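Datasets > Household > Brukness

Overview Files Changelog Contact

2 min read

# Brukness: wet surfaces around the house

Welcome! Brukness is a growing set of close-up pictures of household things with water on them. Drops, thin films, smears, the pale patches where a surface goes milky. I started it in March for a cleaning project called Weltau and got completely hooked (water on plastic is so much fun to look at!).

## What's in it

- 2956 pictures, 736 of them with plastic items
- 4 folders: `plastic`, `glazed`, `metal`, `wood`
- `labels.csv`, one row per picture, with surface color and type of wetness

## Labels

`bead` is a separate drop, `film` is a continuous layer, `mixed` is both. Glare gets its own column, so please don't tag a bright reflection as water! I rechecked more than 200 rows for exactly that mistake.

New colors are very welcome, teal and green especially.

Maintained by Italo Barbieri. Last updated Dec 22, 2025.

## Sample

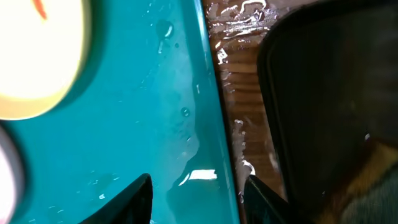
`plastic`, teal-green, `mixed`: beads and a thin film, glare marked yes.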